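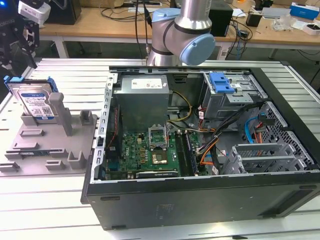
A desktop tower on its side with the side panel off.

Making an older phone last another year

Most phones get replaced over one of three complaints: the battery dies by mid-afternoon, the storage is full, or the charging port has gone loose. All of them can be dealt with at the kitchen table. These are the tips we give out most often at the Harkton repair evenings, updated 2024-11-29.

Clean the port before you buy a cable

Pocket lint packs down at the bottom of the charging port until the plug can't seat. Turn the phone off. Use a wooden toothpick, shaved flat with a knife, and drag it along the bottom of the port toward you. Don't use a pin or a paper clip. Don't blow into it either, as your breath is damp. If the plug clicks in afterward, you've saved the price of a cable. Etenesh Gebremichael once got a plug of blue fluff out of a phone that had been through two new chargers.

Check the battery figure

Look in the battery section of the settings. Many phones list a health percentage there, and some list charge cycles too. Mine showed 991 cycles when I finally looked, and it had been shutting off in the cold since October. A new battery fixed it. If the back of the phone is lifting or the screen is bulging at one edge, stop charging it and take it to a shop. Don't press it flat.

For everyday charging, keep the phone out from under pillows and off sunny windowsills. Take off a thick case if the phone gets warm on the charger.

Clear storage in the right order

Start with video. Sort your files by size and you'll usually find a handful of long clips taking up more room than all the apps together. Copy them to a computer or a drive, open two or three from there to be sure they copied, then delete them from the phone.

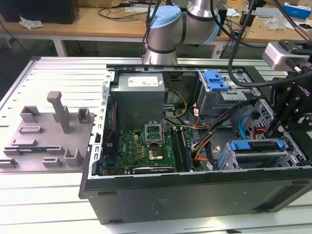 Next, look at the chat apps. They save every picture and voice note people send you, and they keep their own storage screen inside the app's settings. Henok Workneh cleared 15 gigabytes from one group chat. Last, remove apps you haven't opened since last year. Empty the trash folder in the photo app when you're done, or the space won't come back for a while.

We use cookies to remember your preferences and count visits. By continuing to browse you accept our cookie policy. Accept | Manage settings

Speaker sounds muffled

Brush the grille with a dry, soft toothbrush, holding the phone so the speaker faces down. Small strokes, no liquid. A lump of reusable putty also works if you press lightly and lift straight off -- old, sticky putty will leave bits behind, so use a fresh piece.

Screen protectors

Put a new one on in the bathroom after a shower has run for a few minutes. The steam settles the dust. Wipe the glass, go over it with the sticky side of some tape, and lay the protector down from the top edge. Bubbles near the middle can be pushed out with a bank card wrapped in cloth.

Before you hand it on

Back up, sign out of your accounts, then erase from the settings menu. Signing out comes first. A phone that's still tied to your account is no use to the next person, and Bereket Mamo has a drawer of them to prove it. Take out the SIM card and any memory card, and put the little eject tool in the box with the phone.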